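Bench tips - small parts, long parts and the bits they leave behind

Updated 10/09/2020. Replaces the May sheet, bin the old one.

Short version: clear the top before you start, clear it again before you leave. Long version below, in no order.

Wood tops. Ours has a grain and the grain holds crumbs. Brush ALONG it, never across, you only push the dust further in. Soft brush first, then a damp cloth wrung right out. Dry cloth after. No spray polish please - it makes parts skate about and it gets on your hands and then on everything else. 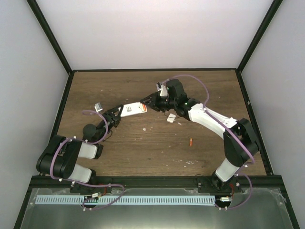 White crumbs are the worst. Look like nothing on a pale shelf, show up a mile off on brown wood. If you find one bigger than a grain of rice don't sweep it, put it in the odds tub. Half the time it's a corner off somebodys part and they'll want it back. The Kolville bench lost a clip that way and it took 42 minutes going through the bin bag.

Long thin pieces. Hold at both ends, keep it level, don't let the middle do the work. If it's printed on, keep your grip off the printing. Labels first, everything else after - a part with no label goes to the back of the shelf and stays there till next spring.

Masking tape does fine for labels. Pencil not biro, biro fades by the window. 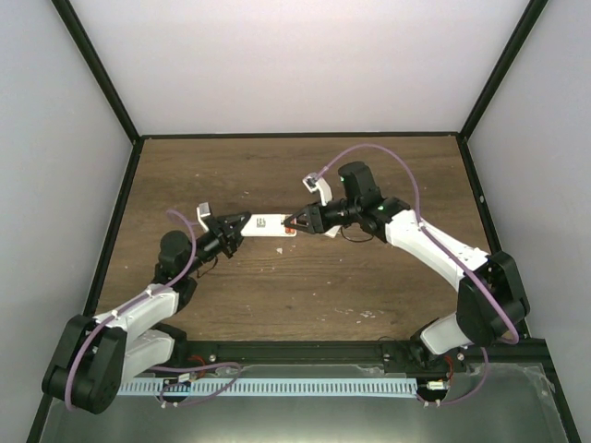
Cables up and out of the way, looped loose. Tight loops kink. If it can reach the front edge it will get caught on a sleeve. Velcro ties are in the Pruitt drawer, second tin, put them back when your done.

Front edge needs a wipe too, everyone forgets it. Dust drops off the wood and sits along the rail. Old toothbrush for the corners.

Gripping pale plastic or anything painted: clean the jaws first. One bit of grit and you've got a scratch for life. Thumb along the ridges, or a dry toothbrush. Firm, not tight. 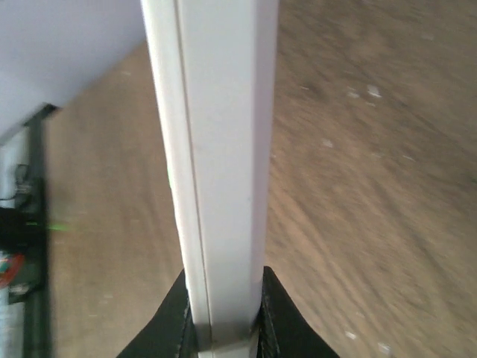
Long white bar, held from both sides. Specks on the wood still to be swept.

Vacuum or brush? Brush, then vacuum on low with a bit of old tights over the nozzle. Small stuff stays on the tights, dust goes through. Leave it 30 seconds before you lift the lid or it all puffs back out.

Walls. Pale ones mark if you look at them. Washing up liquid, warm water, 2 cloths - one wet one dry. Bottom up so it doesn't streak. 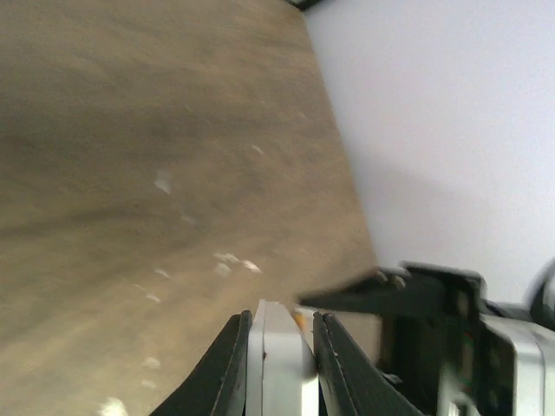 Fekine Workshop - Bench & Stores Team

Last job of the day: get your eye down low and look across the wood, lamp behind. Flecks you can't see from above stand out straight away. Go over it 3 times if you've been cutting foam.

Cloths in the blue bag, not the sink. Edano shelf is for finished parts only. Brushes hang bristles down.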